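I have now ridden the Windlow twice in one month, and I could happily have stayed aboard for a third crossing!

For anyone who hasn't followed my ferry obsession, the Windlow is the double-ended boat that took over the Flellero run in April. She carries 388 passengers and 30 cars, and she replaced the old Mamani, which I loved dearly but which shook so hard at full speed that your coffee would walk across the table. The crossing takes 22 minutes on a calm day. I spent the first trip running up and down the stairs like a kid and the second one sitting still and listening, and the second was better.

What you notice first is how little she vibrates. There's a steerable thruster at each end, so she never has to turn around in the harbor. She slides in nose first, the cars roll off, the new ones roll on, and she leaves the way she came (with the other end now being the bow, which still makes my head spin a little). The Mamani used to need a wide, slow swing off the breakwater, and with a crosswind you could feel everybody on the car deck holding their breath.
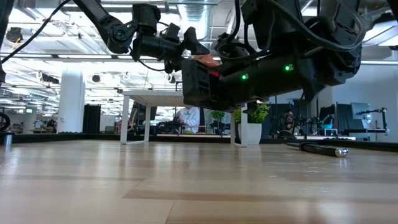

Two arms over the tabletop, nearly touching.

I got talking with Harish Sundaram, one of the deckhands, while we waited for the ramp. He worked the Mamani for years and he says the lines are the big change for him. On the old boat they tied up every single time. Now the Windlow pushes gently against the dock and holds herself there while the cars move, and the lines only come out overnight or in really ugly weather. He misses throwing them a bit. I would too.

The upper deck is wonderful. Long benches face outward on both sides, with a windbreak at shoulder height so you can see over it standing up and hide behind it sitting down. Go for the east side in the morning – the light comes straight down the channel and you get the lighthouse, the oyster beds and the Plusel shipyard all in a row.

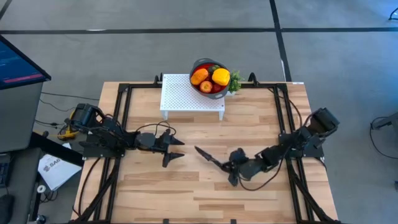
My one complaint is the indoor lounge, where the windows start too high. I'm not tall, and from a seat I mostly saw sky. Encarnación Lorente, who rode over with me, thinks I'm being picky and says that's what the deck is for. Fair enough, but ask me again in January.

The snack counter has kept the cheese rolls from the old boat, same paper bags and everything. I had 2 and regret nothing. 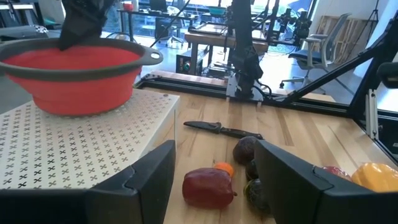

Getting a spot on the car deck

Foot passengers can just walk on, but if you're bringing a car, get in line early. The afternoon boats fill up fast in good weather, and the lane closest to the ticket booth always loads first. Bikes go on ahead of the cars and get strapped along the left side, so keep yours handy and don't lock it to anything.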